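El ordenador de mi padre

El ordenador llegó a mi casa en el asiento de atrás del coche, con el cinturón puesto, porque mi madre insistió. Decía que dentro iba todo: las fotos, las cartas al ayuntamiento, las recetas que mi padre copiaba de la radio y aquella novela suya que no había leído ninguno de nosotros y que se titulaba Grustedero, como el pueblo que se inventaba para dormirnos cuando éramos pequeños.

Pesaba más de lo que yo recordaba. Lo subí los cinco pisos parándome en cada rellano, y en el tercero la vecina salió con el delantal puesto y me preguntó si me mudaba. Le dije que no, que era una herencia, y ella, que es una mujer muy buena y muy de otro tiempo, se santiguó y me dio un trozo de bizcocho envuelto en una servilleta.

Aquella noche lo enchufé en la mesa de la cocina. El ventilador se puso a girar con un suspiro larguísimo, el mismo que oíamos mi hermana y yo desde la litera cuando mi padre se quedaba escribiendo, y tengo que confesar que me senté a escucharlo un buen rato sin mirar siquiera la pantalla. Luego miré la pantalla. Unas letras blancas, en inglés, pedían un disco que no aparecía por ninguna parte.

Probé a apagarlo y encenderlo, que es lo que hacía él. Probé a darle un golpecito en el costado, que también era cosa suya. A las dos de la madrugada me comí el bizcocho de pie, junto al fregadero, y me fui a la cama pensando en Grustedero, en su río que corría hacia arriba los días de fiesta y en su alcalde, que era un burro muy honrado.

Por la mañana llamé a mi hermana.

—¿Y no tendrá una copia en algún sitio? —me preguntó.

—¿Papá? —dije yo, y nos dio la risa a los dos, porque mi padre guardaba los tornillos en frascos de mermelada con su etiqueta y su fecha, y las facturas de la luz por trimestres, pero de las copias de seguridad opinaba que traían mala suerte, como comprar la cuna antes de tiempo.

Fue ella quien se acordó del taller de la calle Ocampo. Se llama Stuvard, aunque en el barrio todo el mundo lo llama el taller, y está entre una mercería y un portal donde siempre hay una bicicleta sin rueda. Había pasado por delante media vida sin entrar. Aquel mes de abril llovía a todas horas, así que envolví el aparato en la manta de cuadros del sofá y bajé otra vez los cinco pisos, con más cuidado que si llevara a un abuelo dormido.

Me atendió una mujer de pelo gris, con las gafas colgadas de un cordón y las manos más tranquilas que he visto en mi vida. Le conté lo de las letras blancas. Le conté también, sin que viniera a cuento, lo del río y lo del burro, y ella me dejó terminar, que es una cosa que la gente ya casi no hace. Después apartó la manta, la dobló en cuatro y me la devolvió.

—Vamos a ver qué tiene este señor —dijo.

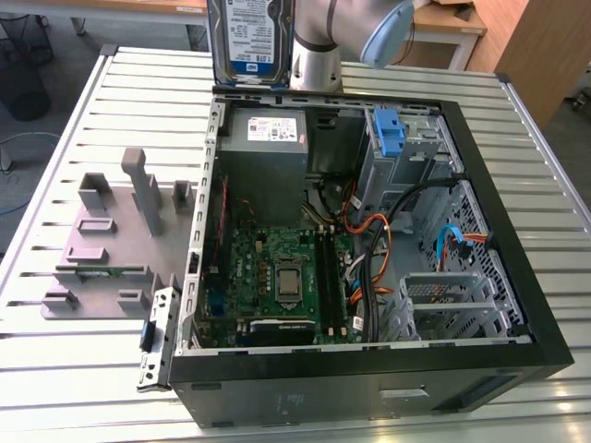
Lokunley

Yo nunca lo había visto por dentro. Tumbado de costado sobre la mesa blanca, sin su tapa, me pareció una ciudad mirada desde el campanario: la placa verde con sus callejuelas, la fuente de alimentación en su esquina como una fábrica, y los cables negros, rojos, naranjas y amarillos que se enredaban camino del fondo. Mi padre había pasado media vida escribiendo sobre un pueblo que no existía, y tenía otro, bien apretado, a un palmo de la rodilla.

El disco estaba fuera, de pie, con su etiqueta blanca y azul. Un terabyte, ponía. El soporte de metal se había quedado vacío y a mí se me fueron los ojos a aquel hueco, igual que se me iban en casa de mi madre a la butaca de la ventana.

—¿Ahí cabe una novela? —pregunté, y enseguida me dio vergüenza.

—Ahí caben todas las que quiera —dijo ella—. Otra cosa es que él las guardara.

Me mandó a tomar un café. Tomé dos, y una tostada, y me leí entero el periódico del bar, incluidas las esquelas y el horario de las farmacias. Cuando volví se había hecho la hora de cerrar y la persiana estaba a medio bajar, pero dentro había luz. La mujer se había puesto las gafas y leía en un monitor pequeño, con la barbilla apoyada en la mano, y tardó un poco en darse cuenta de que yo estaba allí.

—Tres mil ciento veintidós archivos —me dijo—. Las fotos están casi todas. Y la novela va por el capítulo nueve.

—¿La ha leído?

—Solo he mirado si abría. —Se quitó las gafas y las dejó caer sobre el pecho—. Bueno, los dos primeros. El burro acaba de ganar las elecciones por cincuenta y un votos y hay quien pide que se cuenten otra vez.

Me eché a reír y me tuve que sonar con una punta de la manta. Ella acercó una banqueta, bajó la persiana hasta el suelo para que no entrara la lluvia y giró el monitor hacia mí.

—Siéntese, hombre —dijo—. Empiece usted por el tercero, y léalo en voz alta, que yo mientras voy recogiendo.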